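Nikolaidis hand grippers, five weeks in: a long-winded review

Posted Monday, July 14, 2025 in Tools and Kit

I promised a proper write-up of the Nikolaidis pair back when I was moaning about shipping, and a few of you have been nudging me, so get a cup of tea because I do go on a bit.

For anyone who hasn't followed along, I teach a small arm to tidy kitchen odds and ends. Up to now I've done all of it with a leader arm, the Uvico one, where you waggle a little copy and the big one follows. It's fine. It's also slow, and by the end of an evening my shoulder feels like I've been painting a ceiling. With the hand grippers you leave the arm out of it altogether while you record. You hold one in each fist, do the job yourself, and the training software (I'm using Rudcombe, same as before) sorts out what the arm ought to do with it later.

I paid 400 for the pair, second-hand, from a chap in Pekarville who had upgraded. They came in a shoebox with the cables tied in the sort of knot you normally only see in Christmas lights.

First impressions, then. They're chunky! Boxy black bodies, two jaw fingers on each, a grey metal plate on top, and a cable out of the back. I had expected toys and they feel more like something off a workbench. The handle suits my hands, which are on the large side, but my sister had a go and said she felt like she was holding a hairdryer by the wrong end. If you have small hands, try before you buy.

Set-up took me most of a Saturday and I'd put half of that down to the manual. There's a page on calibration that tells you to "return to the earlier position" without ever mentioning an earlier position. Once I'd worked out that you have to close both jaws fully before you plug in the second one, it was plain sailing. Closed, plug, wait for the click in the software, open, plug the other. Write that on a sticky note.

The task I've been using to test them is the one that beat me all winter with the leader arm: scrubber and wire basket. It sounds like nothing. But a scrubber is a horrible shape for a robot, and a basket with bars gives a finger plenty of chances to snag on the way in or out. You want one hand steadying and the other doing the lifting, and with a single leader arm I simply couldn't show that.

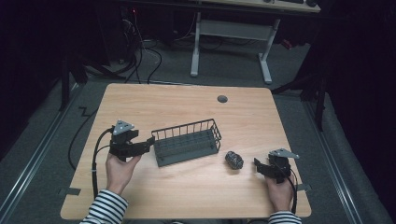
Both grippers over the table, basket in the middle.

What I noticed straight away is how much more naturally I moved. With the leader arm I plan every wiggle. With these I just sort of... did it, and then had to slow myself down, as the software wants steady movements and I was whipping about like I was late for a bus. My first batch was useless for exactly that reason. The second was better, and by the third evening I had 27 recordings I was happy to keep, which beats anything I'd managed before in one sitting.

Now the grumbles. The cables are my biggest one. They come out of the back and trail down over the front of the table, and if you cross your arms at all you end up wearing them. I've got into the habit of flicking the left one out of the way with my elbow, and I'm sure that's in the training data somewhere! A wireless version would be lovely and I'd pay a bit more for it.

Weight is the other. It's fine for ten minutes. After an hour I was resting my wrists on the table edge between goes, and you can see in the recordings where I'd got tired, because the approach gets lower and lazier. Stop sooner than you think you need to.

The fingers themselves I like very much. The tips are flat rectangular pads, with two small screw holes along the top of each, and the arms behind them have brass-coloured threaded inserts set into the black plastic. I'm fussy about threads. I have stripped enough plain plastic holes in my life to be properly pleased whenever I see a bit of brass.

Flat pads and a curly metal scrubber aren't natural friends, mind you. Go in too high and you only get hold of the outer loops, so I come down low with the jaws well open and close slowly. My success rate with the actual arm, after training on my own recordings, is good for the scrubber and middling for anything flat.

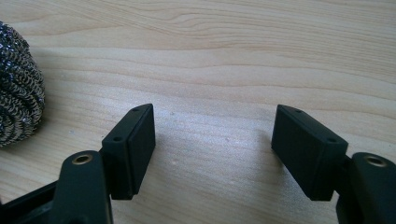
Tae-yang Hyun reckons I'm closing too slowly, and left me a long comment under the last post to say so: the arm copies the hesitation as well as the grip, so it hovers over things like it's lost its glasses. Fair point, and I've started closing in one go. It does seem to have helped, though I haven't retrained from scratch yet so take that with a pinch of salt.

Would I go back to the leader arm? For two-handed jobs, no chance. For slow, fiddly, one-handed stuff I might, as you can feel where the arm's limits are and with the hand grippers you can't. I recorded a gorgeous sweeping reach that my arm had no hope of following, and only found out afterwards.

So it's four out of five from me, with the missing point split between the cables and that manual. I'm doing cutlery next, and I'll post the settings file once I've tidied it up.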